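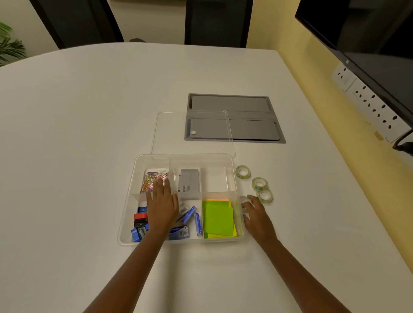 Sortierkasten mit Büroklammern

Drucken | Als E-Mail senden

4.2 Serien und Staffeln in der Utora-Mediathek anlegen

Voraussetzung: Die Bibliothek ist eingerichtet (Abschnitt 4.1) und Sie sind als Verwalter angemeldet. Mit Gastzugang ist die Schaltfläche "Neu" ausgegraut.

1. Öffnen Sie "Bibliothek" und wählen Sie "Neu" > "Serie".
2. Geben Sie den Originaltitel ein. Der deutsche Titel kommt in das zweite Feld und darf leer bleiben.
3. Tragen Sie das Jahr der Erstausstrahlung ein. Bei Neuverfilmungen legen Sie eine eigene Serie an und verknüpfen sie über "Vorlage".
4. Legen Sie unter "Staffeln" die erste Staffel an. Pro Serie sind höchstens 60 Staffeln möglich, pro Staffel 999 Folgen.
5. Ziehen Sie die Videodateien in das Folgenfenster. Die Reihenfolge richtet sich nach dem Dateinamen.
6. Klicken Sie auf "Speichern".

Hinweis: Doppelfolgen erkennt Utora nicht von selbst. Markieren Sie beide Einträge und wählen Sie "Zusammenfassen".

Achtung: Beim Löschen einer Serie gehen auch Titelbilder und Sehstände verloren - die Videodateien bleiben auf dem Laufwerk.

4.3 Gruppen und Schlagwörter 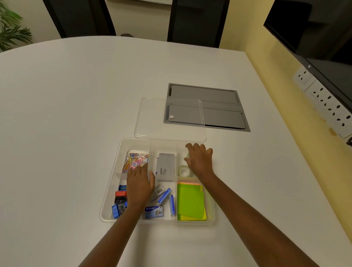 Jede Serie gehört zu genau einer Gruppe, etwa "Zeichentrick" oder "Krimi", und kann beliebig viele Schlagwörter tragen. Eine Gruppe verhält sich wie ein Fach im Sortierkasten: Die Büroklammern haben ihr eigenes Fach, die Schachtel mit den Heftklammern steht in einem anderen. Schlagwörter entsprechen den Farben der Klammern - Pink, Gelb und Blau liegen gemischt im selben Fach und lassen sich trotzdem einzeln heraussuchen.

1. Markieren Sie die Serie und öffnen Sie "Eigenschaften".
2. Wählen Sie die Gruppe aus der Liste.
3. Tippen Sie die Schlagwörter ein, jeweils durch Komma getrennt.
4. Bestätigen Sie mit "Übernehmen".

Hinweis: Titelbilder sollten 600 Pixel breit sein. Größere Bilder werden verkleinert, ab 2000 Pixel Breite lehnt das Programm sie ab.

Bleibt eine Serie nach dem Speichern unsichtbar, prüfen Sie den Gruppenfilter links oben in der Bibliothek und stellen Sie ihn auf "Alle".

Drucken | Als E-Mail senden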